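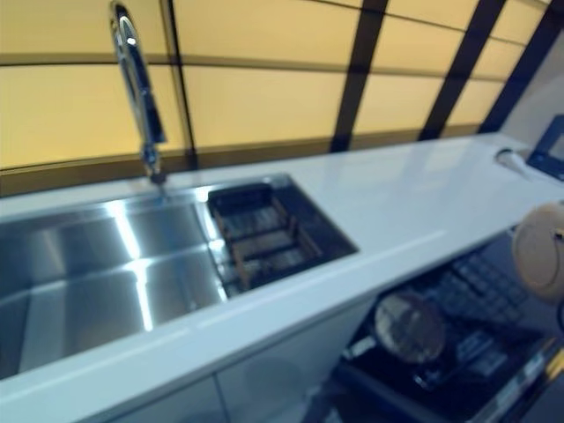
Rowing clubs love a gadget, and the Skundeo seat sensor is this fall's. It costs $400 and promises to tell you where your stroke leaks power.

I doubt it. Coach Kazue Okabe put 18 rowers on it for 10 sessions. Their graphs got smoother. Their times over 2,000 meters hardly moved.
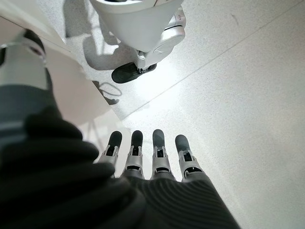
Okabe still likes it for beginners, who slide too early and won't believe a coach. Fine. A phone on the dock shows them the same thing.

Comments (2)

Pascal Pons
Ten sessions is nothing. Try a whole winter.

trustberg_bow
Ours went back after a week. Strap kept slipping.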